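Culine hand grippers, paired kit: a buyer's review
Posted 3/31/20 by Washington Magalhães

I do the purchasing for a small group that wants a robot to tidy rooms. The robot is a long way off. The first thing on the budget is the gear for recording people doing the tidying, and the sales pitch for that gear is that it's cheap next to an arm. I have heard that pitch before, usually right ahead of a second invoice.

The Culine pair lists at $1260. For that you get two hand-held grippers, the sensor housing, a strap, and a manual that spends two pages on unboxing. It does not include spare pads. It does not include a carrying case either, so add one unless you enjoy hauling metal linkages in a tote bag.

Our trial job was picking up small trash around a window and dropping it in a bin. I chose it because the Lotano brochure, the other one on my desk, only ever shows blocks and mugs. Blocks and mugs are easy. I wanted bottles, tissues, orange peel and candy wrappers, the stuff our future customers would want off their windowsills. 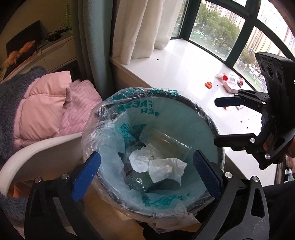

Reading time: 3 min

So, the bin. A plastic cup on its side, two bits of tissue and a clear greenish container, with a crushed red-capped bottle and a peel still up on the sill. If you are planning a budget around trash pickup, look hard at how much of that is see-through or shiny. The liner is shiny. The sill is shiny. My engineers tell me clear plastic against a glossy background is about the worst thing you can hand a vision system, and no accessory in the Culine catalog fixes that. You pay for it later in labeling hours.

The pads are the best part of the kit. They're blue and textured, and they grip a crushed bottle better than I expected. Soft tissue is fine too. Thin wrappers are where I lost patience. You end up chasing them along the surface with the tip of one pad, and a person with ordinary fingers would have been done and gone. Estíbaliz Cuesta did most of our handling, and she found she could get wrappers by pushing them up against something first. Good trick. I don't know that I want a robot learning it.

The linkage is simple, bars and round pins, and I like that I can see what I'd be fixing. The black finish is another story. Ours shows scuffs on the outer bar of one finger. They're light and don't affect anything, but at this price I would have taken bare metal and a discount.

Now the part the quote leaves out. A replacement set of pads is $107. Culine says to change them after 50 hours of use, and I have no way to tell if that's a real number or a sales number. We were told to expect shipping to take a week and waited three. If you plan to record every working day, put pads in the budget as a monthly cost and keep a set in a drawer.

Then there's the labor. Nobody quoting you for hardware will bring up wrists. After a long session with one of these in each hand, Estíbaliz wanted a break, and so did I when I tried it. Plan on short shifts and more people. For our project the people cost passed the kit cost before the first pads wore out, and I had not planned for it because I was busy comparing spec sheets.

I also asked Ledberg for a price on a fixed two-arm station. It was far more than I can spend, and it would not go near a curved window with curtains in front of it, so I let that one go. Portability is the one claim in the Culine pitch I'll sign off on. You can carry the pair into a lived-in room with clothes on the furniture and start working without clearing the place out. For home tasks I'd call that worth money.

Would I buy it again? One pair, yes. The distributor, Zabala, pushed hard for the five-pair bundle and I'm glad I said no. Buy one, run it until November on the dirtiest task you have, track what you spend on pads and people, and then decide about the rest. If your task is blocks and mugs, get something cheaper.

Rating: 3 out of 5. It loses one for the price of the pads and one for the wrappers.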